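Notes from a long afternoon in September, tidied up a bit. My tea went cold twice.

Felicidad Malabanan starts with the table. I'd come to ask about plates, and for a good 20 minutes we didn't get near one.

"Everyone picks the dishes first and then wonders why it looks busy," she told me. "Look at what's underneath! If your table has speckles, your table already has a pattern. You've got to be polite to it."

She's quite fond of speckles, mind you. She grew up eating at a kitchen counter full of chips of colour — she remembers hunting for shapes in it while her mother finished cooking — and she'll still run a thumb over a surface like that when she's thinking. Her rule is plain things on a busy top. A smooth, pale blue-grey shape sits nicely on all those tan and slate flecks because it picks up the darker ones and leaves the rest alone.

"Matte helps too," she said. "Shiny on speckled, your eye never sits down."

I asked if she'd ever broken her own rule and she laughed and said constantly, at home, where she has a floral teapot on a spotted tray and no regrets whatsoever.
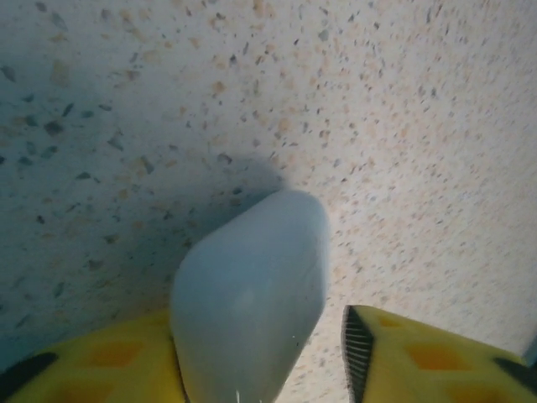

## One person, one setting

Felicidad ran the tableware corner at Dantas for years before going out on her own, and she now gives evening workshops on setting a table at home. The one that fills up fastest is the one for people who eat alone. Ten spots, always a waiting list.

"They come in a bit sheepish," she said. "They tell me they eat over the sink. I say fine, I do too, but twice a week let's put a fork down properly!"

Her solo setting is small. Something flat and coloured to mark out your spot, a mug, a plate, a napkin, whatever you eat with, and one stray piece off to the side. She's particular about the stray. It has to be a colour that doesn't match anything else, and it has to sit clear of the rest. Coral-orange is her pick with lavender, and I wouldn't have put those two together in a million years, but I've been trying it since and I'm a convert.

The black plate took me longer. I said I'd always found black plates a bit restaurant-ish, a bit much for a grilled cheese.

"A grilled cheese looks *fantastic* on black," she said, quite sharply. "Rice looks fantastic on black. Eggs! What doesn't look good is gravy, so don't give it gravy."

We got onto chopsticks and forks after that. I'd assumed you choose one or the other. She lays light wooden chopsticks out below the plate with a fork at the end of them, and she can't see why this would bother anybody. Her father ate half his supper with one and half with the other, depending on what was left in the dish. She likes them lying flat across the front, where your hand comes down on them, and she likes the fork to run over the bottom of the napkin a little.

"If it's too straight I think somebody's going to inspect me," she said.

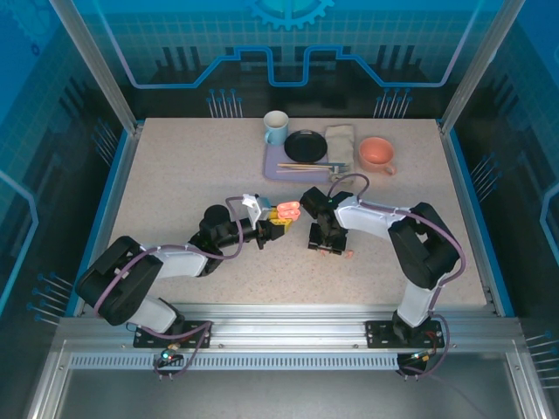
## The napkin argument

I should own up that I'm a paper towel person. So was Zaid Darwish, her business partner, when they met, and he wandered in at this point with a plate of date squares and took my side for as long as it took to eat one.

"She converted me with beige," Zaid said. "I thought cloth napkins had to be white and ironed. Hers are the colour of oatmeal and they're wrinkled, and you throw them in with the towels."

Felicidad folds hers into a tall rectangle and stands by that shape for everyday. No fans, no swans. It goes to the right of the plate, up close, and if the bottom end crumples she leaves it. She reckons she's washed the same set 80 times or more and they've only got softer. She buys the cheap cotton ones and doesn't bother with napkin rings ("they roll under the fridge").

Then the mug, which goes at the upper left. This was the bit I argued with. I'm right-handed, so I wanted mine on the right, and she let me move it and sit there for a minute with my sleeve more or less in my imaginary soup.

"So?" she said.

So I moved it back. She turns the handle down and to the left, toward the person sitting there, and says a lefty will thank you and a righty will get used to it. I'm not sure I have, to be fair, but the right side of my place at supper is a lot less crowded.

The last thing we talked about was height. A light blue mug is the tall thing in a setting like this, with everything around it staying low. She won't have a candle in there as well. Zaid would have a candle. They've clearly had this conversation before, and I ate another date square while they had it again.

I asked her, packing up, what she'd tell someone who owned one chipped plate and a mug from a gas station. She didn't even stop to think.

"Put them on something lavender," she said. "And wipe the table first, please."

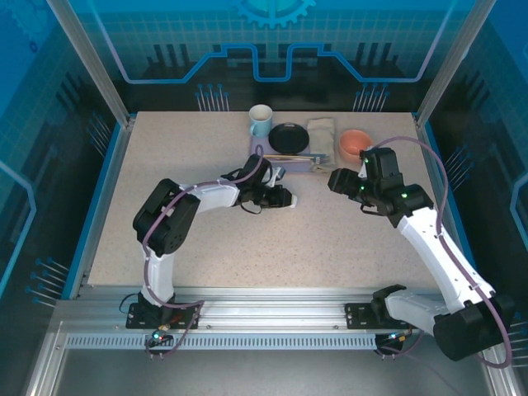
*Mug at the left, black plate, folded napkin, and the orange one off on its own.*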